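Search this book
Enter keyword Go

Chapter 7
Tables, Surfaces, and Seated Reach

7.1 Introduction

The dining or work table is the piece of furniture on which the largest number of household tasks are performed. Eating, sorting, folding, writing, food preparation, and small repairs all take place at it, often within the same day. Chapter 6 treated the fixed counter, whose height and depth are set by the building. The table differs in that it can be approached from more than one side, is used both seated and standing, and must be cleared between tasks. These three properties determine most of its dimensions and most of the problems met in its use.

This chapter covers the long rectangular table in a shared room. Round and folding tables are treated in Chapter 8. The material is arranged in the order in which a room is usually planned: reach, arrangement of items, the position of chairs, adjoining storage, and clearing. Worked examples are drawn from the Trorton house plan introduced in Chapter 2, and readers should have the ground floor sheet of that plan at hand.

After studying this chapter, the reader should be able to:

- define the near zone, far zone, and edge zone of a tabletop
- determine whether an item can be reached without the user leaning
- assign standing items, working items, and passing items to zones
- lay out chairs and storage so that a passage remains open
- write a clearing sequence for a given table

7.2 Terms

Tabletop. The upper surface of the table, including the edge. The underside and apron are treated separately in Section 7.8.

Near zone. The part of the tabletop that a user can touch with the forearm while the upper arm hangs at the side. Its boundary is an arc, and for a seated adult it is shallower at the corners than at the center.

Far zone. The part of the tabletop that can be touched only by extending the arm. In the outer part of the far zone the trunk also moves forward. A task that requires the trunk to move is called a leaning task.

Edge zone. A strip along the full perimeter of the tabletop. Its width in this book is 64 millimeters. Items placed in the edge zone are at risk from sleeves, chair backs, and passing bodies.

Standing item. An item that remains on the table between tasks, such as a vase, a lamp, or a napkin holder.

Working item. An item brought to the table for one task and removed when the task ends.

Passing item. An item set on the table on its way to another place. Mail, keys, and shopping are common passing items. A passing item that is still on the table at the next task is treated as clutter for purposes of the count in Section 7.9.

7.3 Reach

Reach is measured from the front edge of the table with the user in position. It depends on the length of the arm, the height of the shoulder above the surface, and the amount of lean permitted. Seated reach and standing reach should be measured separately and should not be averaged.

For a standing user, the table is lower than the elbow, and forward reach is gained by bending at the hip. The reach obtained is greater than the seated reach, but the load on the lower back rises with it. A standing user who leans with both arms extended cannot use either hand for support unless one hand is set on the surface. Resting a hand flat on the tabletop reduces the load and is recommended wherever the task leaves a hand free.

When the two hands work at different heights, one on the surface and the other below it, the trunk also rotates. The usual case is a user who steadies something on the table with one hand while handling something at chair level with the other. Rotation combined with bending should be kept brief. If the task will be repeated, the lower item should be raised to the tabletop first.

The Trorton table has a usable length of 1281 millimeters between the end zones. Across this length a user at the long side, standing at the center, can touch the middle of the table and parts of both ends. A user standing at the short end cannot reach the opposite end without a leaning task. Standing items placed at the far end are therefore out of reach of that user, and this is acceptable, as such items are seldom moved.

7.4 Arrangement of Items

The general rule is that frequency of handling decides distance. Items handled many times in a task go in the near zone. Items handled once go in the far zone. Items not handled at all go at the end of the table farthest from the user, or off the table.

A decorative item is a standing item and is subject to the same rule. A small, low arrangement of flowers, fresh or artificial, is suitable for the far end. Its height should not block the line of sight between seated users. Artificial flowers hold their position and need no water, which removes one source of spills. They collect dust and should be included in the weekly cleaning list.

Bowls present a separate problem. A bowl with a handle or spout occupies a larger area than its rim suggests, because the projection must be kept clear of the path of the hand. The projection should be turned toward the interior of the table and away from the edge zone. A bowl in use belongs near the middle, where it can be reached from either long side. When the bowl holds a solid block of material, such as soap, wax, or dough, the contents should sit fully within the rim before the bowl is moved.

Cables are not table items, but they cross the table in many homes and must be planned for. Three rules apply.

(a) A cable should run parallel to a long side and should leave the surface at one point only.

(b) The point at which it leaves the surface should be away from the position of the user's arm wherever the outlet allows.

(c) Slack should be taken up below the table and not on it.

A cable lying in the edge zone reduces the usable width of the table along its whole length. In the Folto trial layout, the working width after placing one cable and one row of standing items was 1036 millimeters, measured at the center.

7.5 Surface Color and Visibility

White and pale tabletops show dark items clearly and pale items poorly. The reverse holds for dark tops. The effect is small in daylight and greater under a single ceiling lamp. Small gray items, in particular, are easily lost under a hand or behind a larger object. Where a task involves many small pieces, a tray of contrasting color should be used. The Worketti sorting tray, described in Appendix B, is dark on one face and light on the other and may be turned to suit the top.

Pale tops also show rings, crumbs, and marks early, which shortens the interval between wipings. This is treated as an advantage in kitchens and as a drawback in studies.

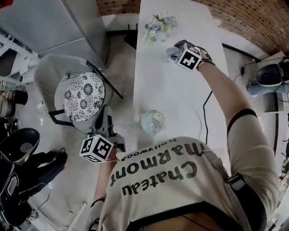 7.6 Chairs

A chair occupies two areas: the area it covers when pushed in, and the area it covers when in use. The second is always larger, and the passage behind the chair must be measured from it. A chair with a curved backrest may be approached at an angle and requires less clearance at the sides than one with a square back. Legs that slope outward extend beyond the seat and should be included in the measurement at floor level.

Loose or tied cushions raise the seat. The seat height should be measured with the cushion in place and compressed by the weight of a user. A round cushion on a round seat leaves no exposed corner and stays in position with few ties. Patterned covers hide small stains between washings. Plain covers show them.

A chair left pulled out is often used as a temporary shelf. Bags, garments, and small devices are hung or set there while the user works at the table. This practice brings items below the level of the tabletop and leads to the rotated posture described in Section 7.3. A hook or low stand within one step of the table gives the same convenience at a better height.

7.7 Adjoining Storage

Storage near the table should be divided into closed and open units. A closed cabinet with a flat top provides a second surface, and this surface will be used whether or not it was planned. It should be counted as part of the working area when loads are estimated, and as part of the clearing area when a sequence is written. Open shelving is suited to items of mixed size that are used often. It should stand where a seated user can see the contents.

Containers on the floor beside shelving, including bins and umbrella stands, should be placed against a fixed vertical face. A free-standing container in a passage is counted as an obstruction.

In the Nicholas layout (Sheet 4), the cabinet stands on the chair side of the table and the shelves beyond it. The path from table to shelves is direct when the chair is pushed in. When the chair is out, the user must go around it, and some 56 centimeters of passage remain. This is enough for one person walking forward with nothing in the arms. It is not enough for a person carrying a tray.

Exercise 7A. Using the ground floor sheet of the Trorton plan, mark the near, far, and edge zones for one user standing at the long side. Place one standing item, two working items, and one cable according to Section 7.4. Record any item that falls in the edge zone and state where it should be moved.

Exercise 7B. Redraw the Nicholas layout with the cabinet and shelves exchanged. Measure the passage with the chair out and compare it with the value given in Section 7.7.

The underside of the table, including knee clearance and the position of the apron, is taken up in Section 7.8.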